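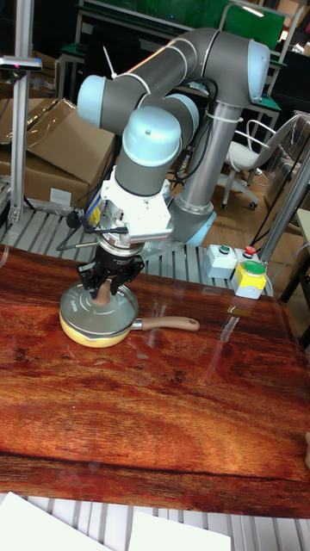 How many demonstrations do I need before a robot arm can learn to take the lid off a pan?

For one pan and one lid, with the pan allowed to sit anywhere in a fairly small area of the table, plan on 400 good demonstrations. You can get something that moves in the right general direction with far fewer, but it will miss the knob often enough to drive you up the wall.

That is the short version, and if it's all you came for, welcome and goodbye! For everyone else, I'd like to walk through how we collect and train on lid data in our lab at Zasonholm, because most of the trouble we had came from the small habits around the recording and very little of it came from the learning code. I'm assuming you already have an arm you can teleoperate, a two-finger gripper, at least one fixed camera, and some way of training an imitation policy. We use our own little training package, Zikix, but the steps carry over to whatever you have.

Step 1. Decide what counts as one episode

Do this first, and write it down where everybody can read it. Our episode begins with the arm at its home pose and the lid on the pan. It ends when the lid is resting on the table, the fingers are open, and the arm has backed off by a hand's width. When we started, each of us had a slightly different idea of the ending. Nerys stopped the recording as soon as she let go of the lid, while Prys liked to drive the arm all the way home. The policy we trained on the mix would put the lid down and then hover over it, dithering, as if it couldn't decide whose example to follow.

Step 2. Lay out the start positions

Draw a grid on paper and put it under the pan while you're placing it, then slide the paper out before you record. Ours has 17 start positions. At each one, turn the pan so the handle points somewhere new every few episodes. Please don't skip the turning. Our first dataset had the handle pointing the same way nearly every time, and the policy had quietly learned to find the handle and reach a fixed distance to one side of it. It looked wonderful until Nélida Lagos rotated the pan a quarter turn, and then the gripper closed very confidently on nothing at all.

Step 3. Practice the grasp before recording anything

A lid knob is small, and a glass lid is unforgiving. Come straight down from above, with the fingers open only a little wider than the knob. Stop when the fingertips are level with the middle of the knob, pause for a moment, and close. The pause matters more than I would have guessed. It gives the policy a few still frames in which the correct action is plainly "close now," and without it ours tended to begin closing on the way down and knock the knob sideways.

Set your grip force low and raise it a bit at a time until the lid stops slipping when you lift. If you're pressing down hard on the lid while you grasp, raise your whole approach a few millimeters. And spend twenty minutes or so just playing before you switch the recorder on. Your first few tries of the day will be clumsy (mine always are, especially before coffee), and there's no need to teach them to the robot.

Step 4. Record in short sittings

We change operators after every position on the grid. Tired people make wobbly demonstrations, and they also start rushing the placing of the lid, which you can hear from across the room. Keep the lights the same during a sitting, but do change them between sittings if you can. Glass lids and shiny tabletops both throw reflections, and a policy trained under one set of lamps may be quite lost under another.

Keep one hand near the stop button while someone else is driving. I know you know this. I'm saying it anyway.

Step 5. Sort the episodes the same day

Over the whole project we recorded 1413 episodes, and plenty of those went in the bin. Throw out anything where the lid was dropped or the pan was dragged. Episodes where the operator missed, backed up, and tried again are a different matter, and I'd urge you to keep them. Fotis Mavromatis argued for this when the rest of us wanted a tidy dataset, and he was right. The policy trained with the retries included would lift and come down again after a bad approach. The one trained on the tidy set would just carry on to the drop-off spot with empty fingers.

Step 6. Train, then test in an order you haven't chosen

We predict short chunks of motion, from the camera images plus the joint positions and the gripper opening. If you leave out the gripper opening, you may find the arm has trouble knowing whether it's already holding the lid, particularly when the fingers hide the knob from the camera.

For testing, let a script pick the start position and the handle direction. Left to ourselves, we all drift toward the easy spots near the middle. Run 3 trials at every position, and score each one in stages: reached the knob, gripped it, lifted the lid clear, set it down. A single pass-or-fail mark will tell you that something is wrong without giving you a clue where to look.

If it still misses

Missing by the same amount in the same direction usually means the camera has been bumped. Check that before you retrain anything; we lost most of June to it. Missing in all directions points to uneven demonstrations, so go back and watch a handful from each operator, side by side. If it grips well but loses the lid halfway up, look at the fingertips for grease or wear, and clean or replace the pads.

Ffion Nicholas is writing up the same procedure for lids with loop handles, which need a sideways grasp and a rather different Step 3. I'll add her notes to this page when they're ready.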